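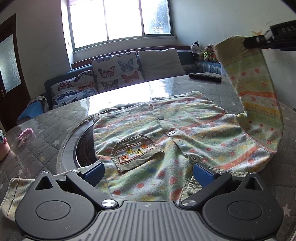 One user of the first release wrote that the washing symbols were no use to them without the fibre content, and asked for both in the same row. Version 2 does this.

Provthorpe Care Labels

Provthorpe is a table of care instructions copied by hand from the sewn-in labels of second-hand children's clothes. It has 300 rows, one per garment, in a single CSV file.

Columns

garment – plain name, such as cardigan or dungarees
fibre – as printed, with percentages where given
wash – highest temperature in degrees Celsius
dry – line, flat, tumble or none stated
notes – anything else on the label

Known gaps

The fibre column is blank in 107 rows, mostly where the print had worn away. Sizes are left out, as makers disagree too much on what an age means. Knitwear is over-represented – 141 rows – and there is very little swimwear.

Use

Load the file with Dimance or any spreadsheet. Addo users should set the separator to a semicolon first. The old Histero export is no longer kept up.

Corrections are welcome through the issues page. Please give the row number and the wording on the label.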